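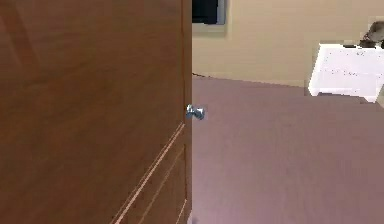 Move-out season again. Everybody's lease seems to end in September this year, ours included, so the usual fall potluck news is bumped to the next issue and this one is all about leaving. Sorry to the people who just got here. Keep it in a drawer.

Writing this between boxes, so forgive the shape of it.

First, notice. Has to be in writing. A text to the office doesn't count, and neither does telling the front desk on your way to get the mail, even if the front desk says "got it." Use the Lotatus portal if you can stand it. The form is under Requests, then Lease, then the tiny gray link at the bottom that looks like part of the footer. Screenshot the confirmation page. The portal is supposed to send an email too and sometimes does. If you never got one, print the notice, sign it, hand it in, and ask for a stamped copy. Ask nicely but do not leave without the stamp.

People on month to month - your notice period is in your own lease, go read it. Two of the older lease versions at Sedum are still floating around and they don't match each other. Don't go by what your neighbor has.

Next, the elevator. Padded elevator slots start at 10 a.m. and go fast at the end of the month. You book at the desk, not on Lotatus. If you're on the second floor you may be thinking you'll skip it and use the stairs. We tried that with a sleeper sofa once. Book the elevator.

Movers. We used Wanigasekara Moving the last time and we're using them again. Small outfit, they pick up the phone, they wrap the mattress without being asked. They do charge for the drive back, so ask for the total with that included. A neighbor on the top floor went with a cheaper truck she found online and it came four hours late with one guy in it, and she ended up carrying one end of her own dresser. Your call. If you only have a studio's worth of stuff, a rented van and two friends and some pizza is still the cheapest way to go, obviously.

Storage, for anybody with a gap between leases: Skultus Self Storage is the close one. Clean, kind of cold, the gate locks at 11 p.m. and it means it. The first month rate is not the rate. Ask what month three costs. And bring your own padlock, theirs are way overpriced.

Ok. The deposit. What most of you wrote in about.

Ours was 1,096 dollars when we moved in and I would like every bit of it back, thank you. Most people lose some of theirs to three or four boring things, and nearly all of those are fixable on a weeknight with a rag.

Find your move-in checklist. The form you filled out the first week and forgot. If you can't find yours the office has to have a copy in your file, and you can ask for it. Anything marked on there when you moved in, they can't bill you for when you leave. Ours says "crack in bathroom tile by tub" in my handwriting and I could have kissed it. If you never filled one out, look through your phone for pictures from the first few weeks. Birthday pictures, cat pictures, whatever. The carpet stain behind the cat may be worth money to you. 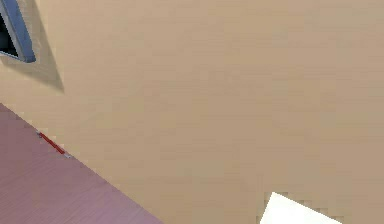 Touch-up paint is where people get themselves in trouble. The office will not tell you the wall color over the phone, and the can in the utility closet has been sitting there for who knows how long and has probably drifted. One family dabbed over every little scuff in the living room and ended up with a wall full of shiny spots, then got charged for repainting the whole thing, which was worse than the scuffs. Take a big bare stretch of plain tan like that one, not a switch or a mark on it, with a blue-gray window frame up in the corner. A dab in the wrong beige would be the first thing anybody looked at. Wipe first. Damp cloth, a bit of dish soap, go easy. Melamine sponges will take a scuff off but they can leave a dull patch too, so try one behind where the couch was. If it really needs paint, do the wall corner to corner, or leave it alone and let them call it wear.

Nail holes. Small ones from picture hooks are usually treated as normal, big ones from anchors are not. Fill, let it dry all the way, sand lightly, stop. Do not use toothpaste. I know your uncle did. It yellows and it smells like mint for a week.

Oven next. The flat cleaning charge is 100 dollars if they decide the kitchen "needs attention," and the oven is most of what they mean by that. Racks in the bathtub overnight with hot water and dishwasher powder, put an old towel under them so they don't scratch the tub. Baking soda paste inside, leave it, wipe it, wipe it again. The drawer underneath pulls all the way out if you lift it a little. There will be a pan lid under there. There will also be things under there you don't want to think about.

Fridge: wipe the rubber seal, all the folds. Pull the crisper drawers out and wash them in the sink. Don't unplug it and shut the doors - it will smell by the time they inspect. Either leave it running or leave it open.

Bathroom fan cover pops off, it's just two springs. Rinse it. Most folks never do this and the inspector always looks up.

Blinds. If you have a broken slat go to the hardware store before you let the office replace the set. You can swap a single slat from a cheap set of the same width and nobody's the wiser. Keep the cord tidy.

Light bulbs. All of them have to work, they check. Same for smoke detector batteries. If you swapped in your own fancy bulbs take those with you and put plain ones back in. Same for shower heads! I have left behind two good shower heads in my life and I still think about it. 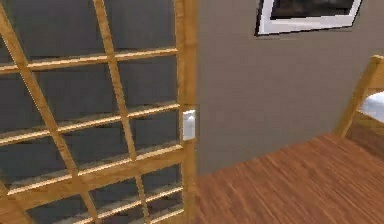 Carpets get their own paragraph as you don't have to hire the company on the flyer. It's a suggestion on the flyer, even if it's in bold. A rented machine from the grocery store does fine if you go slow and don't soak it. Do it after the furniture is out and before the walk-through, and give it a full day with the windows open. Save the receipt for the rental. If you do hire somebody, get a receipt with your unit number on it, the office has turned down ones without.

Walk-through. Ask for one while you still have the keys. It's free, it takes less time than a coffee, and they'll tell you what they'd charge for while you can still do something about it. Take notes. If they say "oh that's fine," write down "said fine" with the time next to it. Then do a second one when the place is totally empty, or at least walk it yourself with your phone on video. Open every cabinet, run the taps, flush. Say out loud which room you're in, otherwise every closet looks the same when you watch it back.

Keys. All of them, including the mailbox key, which everyone forgets and which costs silly money to replace. Also the garage fob and the laundry card. Put them in an envelope with your unit number and get a receipt. Yes, another receipt. Get a folder for these.

Forwarding address goes to the office in writing, separately from the notice. If they don't have it they don't have anywhere to send the check, and you'd be suprised how many deposits sit around for that reason alone. Post office change of address is a different thing, do that as well, and do it a week or so before you go. Then your bank, your doctor, your car insurance, the pharmacy. The streaming stuff can wait.

Utilities: set the shutoff for the day after you hand in the keys, not the day of. Cleaning a bathtub in the dark is no fun. Internet people will want the modem back and they'll want the little power brick too. Take it to the store in person if there's one near you.

When the check comes, there should be an itemized list with it if they kept anything. If it just says "cleaning" with a number next to it, write back and ask what was cleaned. Be polite, attach your photos, mention the walk-through notes. A couple of you did this last year and got part of it back with one email. If you're stuck after that, the tenant line at the county is listed on the board by the mailboxes. They're slow but they do call back.

Odds and ends. Donation pickup will not come up past the lobby, so don't book them and expect them to haul a bookcase down for you. The dumpster is not for mattresses. The free shelf in the laundry room is for small stuff - no more printers please, there are already printers down there. Plants can go on the shelf, with a note saying how much light they like. Half-used cleaning supplies are very welcome, and go quick.

Boxes: liquor store is best, they're the right size and they don't split. Books in small ones. Write on the side, not the top, since they'll be stacked. Pack one bag like you're going on an overnight trip, with toilet paper, chargers, a shower curtain, scissors and the coffee things in it, and keep it in the car with you. I always say I'll do this and then I'm cutting tape with a house key at midnight.

If I got something wrong up there, slip a note under my door before the end of the month. After that somebody else will need to take over the newletter, and the stapler is in the laundry room cabinet, top shelf. Potluck sign-up sheet is in there too.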